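Your Robot Does Not Need a Better Brain. It Needs a Log File.

Posted 13/04/2023

I have spent most of my working life writing software for robot arms, and I have a confession that will surprise anyone who has shared an office with me. I have fixed more robots with a text editor and a search box than with anything I learned in graduate school.

The talk in our field is about models. Bigger policies, smarter planners, perception stacks that can tell a fork from a spoon in bad light. I like all of that and have been paid to build some of it. But when a demo falls over, the first question in the room is always whether the model is good enough, and the second question, which arrives after lunch, is whether anybody recorded what the model was looking at. The answer to the second one is usually a long look at the floor.

A case from February. We had a two-armed setup working on a task board, the kind with buttons, switches, a slider and a dial that has to be turned to a number. The planner did its part. The arm came down over the dial, the fingers closed, the wrist rotated, and every so often the dial ended up one number short. Around 20 tries in, opinions had formed. One camp blamed the grasp. Another blamed the camera calibration, because someone always blames the camera calibration, and to be fair to them they are often right. A third wanted to collect more demonstrations, on the theory that enough data will bury any bug.

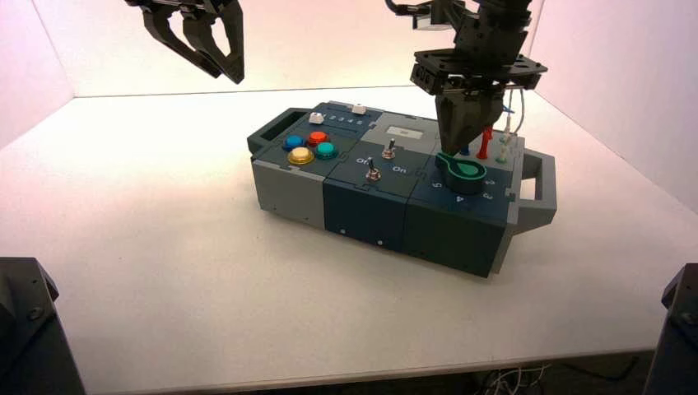
What we had for evidence was a folder of videos and a log that said "turn dial: done." It said this whether the dial had turned or not. The skill reported done when the wrist reached its target angle, and the wrist reached its target angle every single time. It was a very good wrist.

The trouble was a timestamp. The arm's joint readings were stamped when they arrived at the computer, the camera images were stamped when they left the camera, and the code that lined them up assumed these were the same kind of thing. The gap was about as long as a blink. The arm thought it was looking at the dial as it was, and it was looking at the dial as it had been. I know people like this, and they don't get calibrated either.

Fixing it took 4 lines. Finding it took 2 weeks, most of which went into building the viewer we should have had on the first morning: one window, one scrub bar, with the camera, the joint angles, the gripper command and the planner's current opinion of itself all moving together. Once that window existed the bug was embarrassing to look at. You could drag the bar back and forth and watch the picture trail behind the arm like a tired dog.

I wish I could say this made us wise. We had built such a viewer before, on the Nemcombe project, and then let it rot when the message format changed. Before that there was one called Baumgartner, named for reasons lost to history, which only ran on a laptop that has since gone to its reward. Every robotics group I know has a graveyard like this. Tooling gets written in anger, at night, by the person who needs it, and dies when that person gets a good night's sleep.

Part of the reason is plain vanity. Nobody at Lultbridge, where I worked for a long and mostly happy stretch, was ever promoted for a log viewer. You could get promoted for a planner that worked in simulation. I once sat through a review of 200 slides in which the word "replay" came up a single time, and it was about the projector.

The other part is that robots look so much like they are explaining themselves. A web server that goes wrong sits there and tells you nothing, so the people who run web servers learned long ago to make it write everything down. A robot goes wrong in front of you, with its elbows out. You see the fingers miss the knob and you feel that you have seen the problem. You have seen the last inch of it. The rest happened in a queue somewhere, in the dark, between two programs that disagreed about what time it was.

So I have some demands, which I expect to be ignored. Stamp the data where it is born. Make "done" mean that the thing got done, and if the robot can't tell, have it say that it can't tell. Save the planner's rejected choices along with the one it took, even though they take up room, because disk is cheap and my afternoons are not. And put a name next to the viewer in the project plan, with hours beside it, as if it were real work.

We are starting a new build at Neltdale this spring, and I have asked for the replay tool to come first, ahead of anything with the word "learning" in it. The request was received politely. I was told it was a great idea for phase two — and I have started writing it anyway, at night, somewhat angry.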